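Bench notebook, Stikthorpe room, June
Booth surface and glassware

Started 9:20. Purpose: decide whether the gray top stays in for the rest of the month or gets replaced, and fix a standard place for the stemmed glass and the gold rod so that entries from different people can be compared.

Top. Gray, marble-like, white veins. Scuff marks have built up since the last entry and under the side light they are now hard to tell from the fainter veins. Cleaned in this order: dry microfiber, damp microfiber, 10 percent isopropyl, dry again. The gray smears came off at the damp stage. The isopropyl made no further difference that I could see. What remains is in the finish and will not wipe out. Did not try the cream cleaner from Biwott. It left a haze on the offcut in May and the offcut still has it.

Checked the top for rock by pressing on each corner. Left rear moved slightly. One layer of card under it, pressed again, no movement. The card is temporary. Someone should cut a proper shim from the Vustel sheet, which is on the second shelf behind the tape.

Side rails. Grit in the joint between slab and rail, more on the right than the left. Brushed out with the soft brush and vacuumed. Do not use compressed air for this. It puts the grit back on the slab, and I suspect that is where some of the scuffs came from.

Walls. Wiped, no change. The gray-lavender is fine against the green glass. Against the gold rod it is less good at the back left, where the rod reads as a pale line when the light is at full. Dimmer now at 54, marked on the dial with pencil. Color temperature left at 3000 K. I would like to try a cooler lamp but there is only one on the shelf and it flickers.

Glass. Green, stemmed. Inspected rim and foot under the loupe: no chips, one short scratch on the foot, already in the log. Washed by hand, no rinse aid, dried with lint-free cloth. Held by the stem from then on. Fingerprints on the bowl show up badly and the last three entries all mention them, so please wear the cotton gloves or pick it up low. Place toward the back of the top, near the middle. Do not tape around the foot. The tape leaves a ring and the ring collects dust.

Rod. Thin, gold-colored. Rolled it on the flat plate to check for bend. Slight wobble at one end, within what we accepted last time. Finish is wearing where it gets handled. I have stopped using the metal polish on it, as each application takes off more color than dirt. Store it in the tube from Stastton, not loose in the drawer with the tweezers.

Set-down test, done by hand before the 11:00 work. Put the glass down at the back of the slab and lifted it again, 20 times, listening for ring and looking for creep. No creep before or after the card went under the corner. Before the card there was a faint double tap on contact. After the card, a single tap. The double tap in the earlier notes, which I had put down to the foot of the glass, was the slab.

Decision: keep the top. The scuffs are ugly but they do not affect how the glass sits. Replace it only if one of them becomes deep enough to catch a fingernail. None does at present.

To do:
Shim for left rear corner, then remove the card.
Order a second cooler lamp, and throw out the one that flickers.
Second green glass, same foot diameter if possible. We have no spare.
Add the dimmer setting to the sheet on the door.
Ask whether the Biwott cleaner can leave the room altogether.

Afternoon setup as below, glass and rod at the back, top as cleaned this morning.
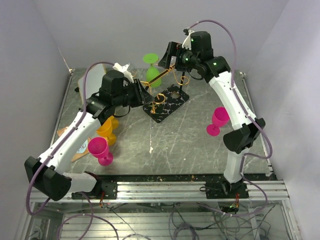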